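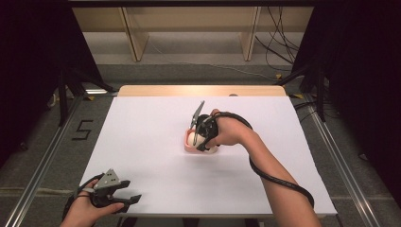
Ita Lenihan wrote that a job does not disappear in one day, it becomes thinner, and that this is what she sees at her packing hall since the sorting line came. I would like to answer her from my own place, if the thread is still open.

I work at Ngcobo, in small goods. Until last year I packed by hand, eight hours, standing. Now four days of the week I do demonstration work. I hold a gripper in each hand and I put small round things in a small bowl, and take them out again, and the arms on the line will learn from it. My target is 40 good repeats in one hour. The pay is the same as packing. The back is better, the wrists are worse.

What changed most for me is the talking. On the packing line we talked all day. With the grippers I must stay quiet in my head, otherwise my hands become lazy and the repeat is rejected.

Posted by slow_ferry, July 8, 2026

Reply from prisix_nights

Same pay? Then they cheat you. You are teaching the thing that will do your work after. At my site we asked for a higher grade for everybody who does demonstrations, and we got it in June. It was not a big sum but it is written in the contract now.

Reply from Aoife Ó Flaithearta

I don't agree that it is cheating. Packing is also hard work and it was paid the same before any arm came. My question to slow_ferry is different: do you choose the four days, or does somebody put you there? With us it was voluntary for the first weeks and then the names were simply on the rota.

Reply from slow_ferry

Aoife, I was asked, and I said yes. But the two who said no were moved to the evening shift, so you may decide yourself how free it was.

prisix_nights, I will ask about the grade. Did you go through the union or direct to the manager?

Reply from prisix_nights

Through the union. Direct is a waste of time. Bring your numbers with you, repeats per hour and the hours.

Reply from hivis_tom

I am on the other side of this, I look after the arms at Hivis. We have 78 people on the floor, before it was 77, so please do not say that automation always means fewer. The people who did demonstrations are the ones I call first when an arm drops things, they understand why it goes in at a wrong angle. Two of them are in maintenance training now.

Reply from Ita Lenihan

One more person on the floor, yes, but how many of the 78 are agency? In our hall the total also looks very fine on paper.

Reply from hivis_tom

I don't have that number. More than before, I must admit. I can try to find it.

Reply from Aoife Ó Flaithearta

About the wrists, slow_ferry: ask for a break every half hour and a change of task after lunch. I had pain in the thumb for weeks because I squeezed too hard. You can close the gripper with much less force than you think.

Reply from slow_ferry

Thank you, I will try with less force tomorrow. The thumb is exactly my problem too, mostly the right one.

Reply from vukomo_b

At Vukomo they start with this after the summer and I am on the list. Is it possible to do it sitting?

Reply from slow_ferry

With us yes, if the table is low enough. Ask for the chair before the first day. Afterwards they say everything is already measured and must stay where it is.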